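### 4.2 Where the talk happens

The most exciting result of our fieldwork in Kirna concerns furniture. We had gone there to record how speakers move between the town dialect and the standard language, and we expected age to explain most of the switching. Age does matter, but the room a conversation takes place in matters even more! Of the 657 switches we coded, 500 fell within a few moments of a speaker sitting down at, or getting up from, a large table.

Older speakers have a lovely word for this kind of talk, *grulta*, which also gave its name to the Grulta recordings we used for comparison. It covers gossip, planning and mild complaint, and it is always done seated. Standing talk has no name of its own. In the 13 homes we visited, the seated style brought back verb endings that the Rundus survey had listed as lost – a wonderful surprise, and one we checked twice against the audio.

Figure 3 shows a room with a large table and a sofa, the layout we call "shared" in Table 2.
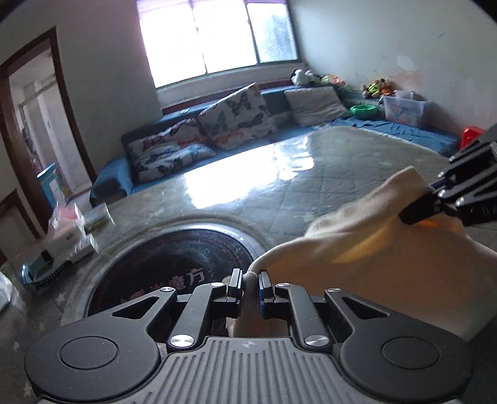 **Figure 3.** Large table and blue sofa in one room (layout type: shared).

Lazaridis objects that the table may be standing in for company: people sit down when others are there, and it is the number of listeners that brings the dialect out. The point is a good one, and we took it seriously. When we looked only at conversations between two people, the old verb endings still turned up far more often in seated talk. The effect was weaker in seven of the homes, all with the kitchen in a separate room, and we would love to know why.

Sofas behave differently again. Talk on the sofa stays close to the standard, even between the same two speakers on the same evening, and the shift back can be very fast. One pair changed style in the middle of a story about a flooded cellar, keeping the punchline for the table. Recordings made in August, when many families eat outdoors, are treated separately in Section 4.3 – garden benches turned out to be hard to classify.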